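About Plakulix

Most About pages tell you the company was born from a passion. We sell secondhand teapots, cups and small kitchen ceramics, and the business began with too many of them in a spare room and a landlord who wanted the room back. Passion came up later, mostly when the rent was due.

We buy from house clearances, closing restaurants and the occasional collector who has run out of shelves. Then we clean things, check them, write down what is wrong with them and put them on the site. That is the whole operation. If a consultant ever tells you a shop like ours has an "ecosystem," keep a hand on your wallet.

What we don't believe

We don't believe most of what is said about old china. A mark on the bottom tells you what somebody wanted you to think when the piece was made, and marks have been copied for as long as they have been worth copying. When we can't date a teapot, the listing says so. We lose sales that way to sellers who are very sure of themselves.

We are also doubtful about the word "rare." Our stock list has 232 pieces on it at the moment, and we would use that word for maybe two of them. Neither is the one you'd guess from the price.

"Investment" is another one. Please don't buy a gravy boat as an investment. Buy it if you have gravy.

How we grade

We use three grades: sound, worn and display only. Sound means no cracks, no chips and no repairs we could find under a strong lamp. Worn means it will do its job but looks like it has been doing it for a while. Display only means don't put hot water in it, whatever your aunt says. A trade group once suggested we switch to a scale with 40 points. We read the booklet and couldn't work out how anyone tells a 31 from a 32, so we stayed with three.

Glaze is harder. Older glazes can contain lead, and the home test swabs give mixed answers. We use them, but we don't treat a clean result as proof, and you shouldn't either.

Packing and shipping

Every seller says they pack with care. We have opened enough parcels from careful sellers to doubt it. Lids get wrapped apart from pots, spouts get their own padding, and small pieces go in small boxes so they have less room to travel. A fragile sticker goes on too, though we have never seen evidence that anyone in a sorting center reads one. 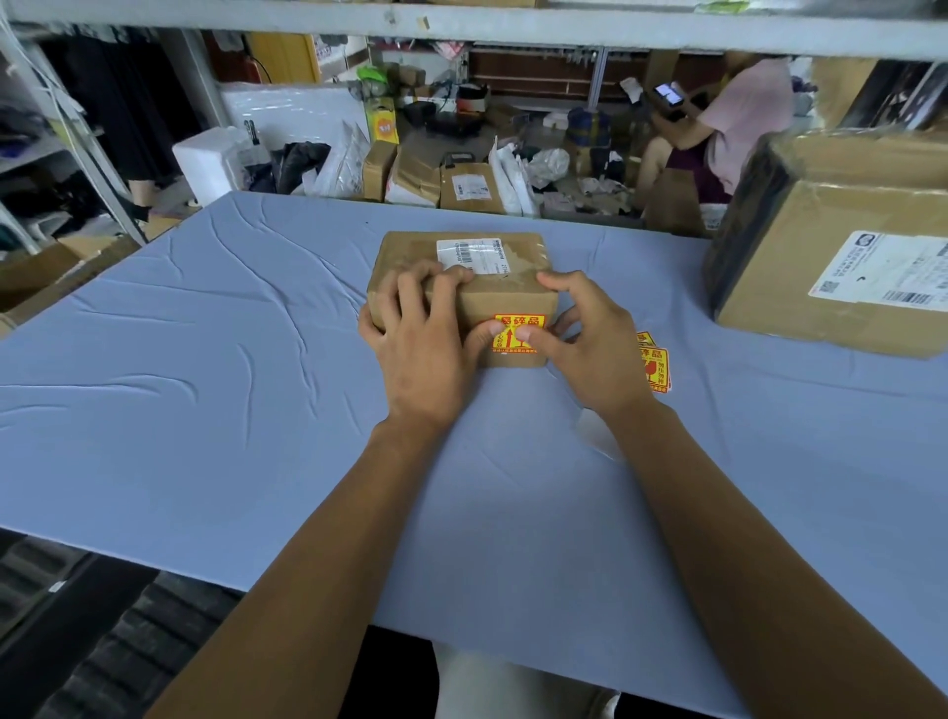
Where the names come from

Plakulix means nothing. It was available. Cidance is our line of plain replacement lids, sold separately — they fit more than 70 of the pot shapes we see most often, and they won't match your glaze. Hartono is the street our first storeroom was on, and we still use it for the monthly box of mixed seconds.

Returns

You have until the end of the following month to send something back, and you don't need to give a reason. If it arrived broken, send a photo and we'll refund you. We don't ask for the pieces.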